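Independent Wrestling Promotion: Booking a Card
Course handout, Unit 4. Read before the November workshop.

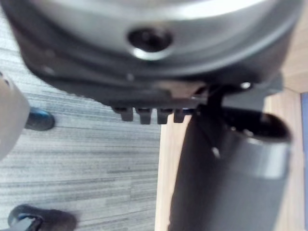 Unit 3 dealt with finding a building and getting a license. This unit starts at the point where you have both, and have to decide who wrestles whom, in what order, and for how long.

The card we will use throughout is a one-night show at the Pluturdale Armory, run by a small promotion called Zutden Wrestling. The armory seats 629 with the bleachers out. Zutden set its break-even point at 230 paid tickets. Keep those two numbers in mind, because several decisions below only make sense next to them.

1. Terms

Card: the full list of matches for one show, in running order.

Booker: the person who decides the matches, the finishes and the order. In a small company this is often also the owner. At Zutden it was Renzo Dal Bello, who had wrestled for the company before he took over the book.

Finish: how a match ends. A clean finish is a pin or submission with no outside help. Anything else (count-out, disqualification, interference) is a non-clean finish.

Face and heel: the wrestler the crowd is meant to support, and the one it is meant to boo.

Program: a run of matches over several shows between the same people.

Cool-down match: a lighter match placed after a very heated one.

Do not mix up "card" and "lineup" in your written work. A lineup is who is on the show. A card has an order.

2. Start from the main event

Most new bookers write the opener first and work down the page. It is easier to go the other way. Settle the main event, then the match before intermission, then the opener, and fill the rest.

The main event at Pluturdale was a title match, Oksana Demchenko defending against a challenger who worked under the single name Maksymiv. Demchenko had held the belt since the spring. She was the name on the poster and the reason most of the advance tickets sold. Maksymiv was newer and had been built up over three shows by winning quickly.

Dal Bello gave the match 22 minutes and a clean finish. The two shows before it had both ended in disqualifications, and he felt a third would cost him at the door next time. When you read the full card in the packet, look at what this did to the rest of the night. With a clean finish on top, he was free to use one non-clean finish lower down, and he did, in match three.

3. The match before intermission

This one sends people to the merchandise tables, so it should leave them in a good mood. A face usually wins it. Zutden used a tag match with the local team winning in 14 minutes. Intermission was 20 minutes. Small shows sometimes let it run to 35 because the merchandise line is long. The second half then starts cold, and families with children begin to leave.

4. The opener

Short, fast, clean. Eight to ten minutes is plenty. Put a dependable pair here, even if neither is well known. The crowd is still finding seats and the sound person is still setting levels.

A common mistake is to open with a long talking segment. If the microphone fails, and in an armory it may, you have lost the first ten minutes of the show.

5. Spacing

Check these points when the order is drafted:

No two matches in a row with the same kind of finish, unless both are clean.
No two tag matches in a row.
If one match goes outside the ring, the next one stays in it.
If a weapon or table is used, it is used once on the show, and nowhere before the main event if the main event needs it.
A heel may win two in a row. Three in a row is hard on a small crowd.

The third rule has a practical side. Ringside mats and barriers shift when people land on them, and the crew needs a match's length to put them back.

6. Time

Add up the match times, then entrances (two minutes each side is normal), then intermission, then ring announcements. Zutden's first draft came to three hours and five minutes. The armory lease ended at 10:30 p.m., with teardown included. Dal Bello cut a six-man match and moved two of its wrestlers into a short singles match. The other four were paid for the date anyway and told the same week, which matters if you want them back.

7. Money on the card

Each match has a cost. List it beside the match. For the Pluturdale show, the highest single payment was $500, to an outside wrestler brought in for match five. The ring was rented from Saketus, a supplier two counties over, and delivery was billed separately. Ring rental does not belong to any one match, so put it on its own line and do not spread it across the card.

If a match costs more than it can be expected to bring in, it needs another reason to be there. Write the reason down. "He is a friend" is a reason, but you should have to see it on paper.

8. For the workshop

Bring a six-match card for a building of your choice, with times, finishes and costs. Mark your main event first. Also bring a second version of the same card with your main event challenger missing through injury on the afternoon of the show. You may move anyone already on the card but may not add a new wrestler.

Reading: packet pages 31 to 44. The Zutden running sheet is on page 38, and the handwritten times in the right margin are the actual ones.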